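Enell Controls Notes
Home Posts Replies Media Log in
Search posts
Enell Controls Notes, October

1/ Thread on the grasp-axis fix in Pernon, our planner for tabletop picking. Short version: a cylinder on its side has a symmetry we were throwing away, and the pose estimator was paying for it. Long version follows.

2/ Setup for new followers. Two-finger parallel gripper, wrist camera, Pernon plans the approach, Nilimo runs the low-level servo loop. Perception hands over a pose and a shape class. No depth sensor on the wrist.

3/ The old perception output for a cylinder was a full six-number pose. For a lying cylinder that is one number too many. Roll about the long axis can't be observed on a plain surface, so the network made one up and it changed every frame.

4/ Downstream code treated that roll as real. The planner would pick a wrist orientation to match it, get a new roll on the next frame, and replan. In the logs it looks like a noisy estimator. The axis and center were stable the whole time.

5/ We had been hiding this with a low-pass filter on orientation. It worked well enough on slow approaches. On fast ones the filter lag showed up as a yaw error at closing. Do not filter a quantity that has no correct value.

6/ New representation: center point, unit axis, radius, length. The axis sign is also ambiguous, so we store it with the sign that gives a positive dot product with the previous axis. First frame takes whatever comes out.

7/ Loss function changed to match. Axis error is now one minus the absolute value of the dot product. Roll is gone from the labels entirely. We relabeled 2768 frames by script, no hand work, and dropped the 38 where the old labels had the axis and the radius direction swapped.

8/ The grasp sampler got simpler. For a lying cylinder: close across the axis, palm down, slide the grasp point along the length, allow a tilt either side of vertical. Two free parameters. The old sampler drew 800 candidates per object. The new one draws 42 and covers the useful range.

9/ Ranking is by three terms: clearance for the open fingers on the way down, distance of the grasp point from the center, and wrist travel from the current pose. Clearance is a hard cutoff first and a soft cost after that. Weights live in the task file now. They used to be constants in a header, sorry.

10/ Neighboring objects were the second problem. The clearance check used a bounding sphere per object. A sphere around a lying cylinder blocks a lot of free table at the sides. Swapped it for a capsule. Distance between two capsules is one segment-segment query, so the cost is small.

11/ Finger geometry in the check is two boxes per finger, housing and pad, at the commanded opening. We check at full open and at the pre-close width. Anything between is covered by the swept box.

12/ The wrist view is what perception has to work with. Two axes, two headings, and our own fingers across the bottom of the image. 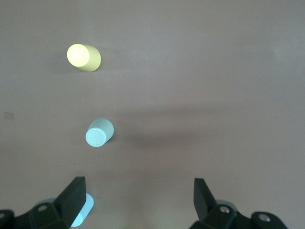

Wrist camera, gripper open. Yellow and blue cylinders on their sides, axes at different angles.

13/ Note the shadow running right from the blue one. The old mask head liked to include shadow in the body, which stretched the length estimate and pulled the center sideways. We added a boundary term and trained with more shadow variation. Length error dropped. It has not gone to zero.

14/ Fingers are masked out with a fixed polygon indexed by gripper opening. Objects partly behind a finger get flagged as partial and can't be grasp targets in that frame. They still count as obstacles, with a padded capsule.

15/ The flat end faces turned out to be the best cue for the axis. When an end is visible, the ellipse gives you heading and tilt together. When neither end is visible we fall back to the side edges, and confidence is lowered to match.

16/ Known issues. Short cylinders, where length is close to diameter, still flip between the axis and a side direction. We hold the last good axis and refuse to grasp if it flips twice in a row. It's a patch.

17/ Also open: a standing cylinder that is leaning. The class switch between standing and lying is a threshold on axis tilt with hysteresis. It needs a proper third case.

18/ Replay tooling is in the Hoekstra repo. Point it at a log, pass the new task file, and it prints old and new grasp choices frame by frame. If your logs predate the axis format, run the converter first or the replay will exit with a schema error.

19/ Next up is the Nilimo side: passing the tilt freedom through to the servo loop so it can use the slack during descent. Branch is up, tests are red.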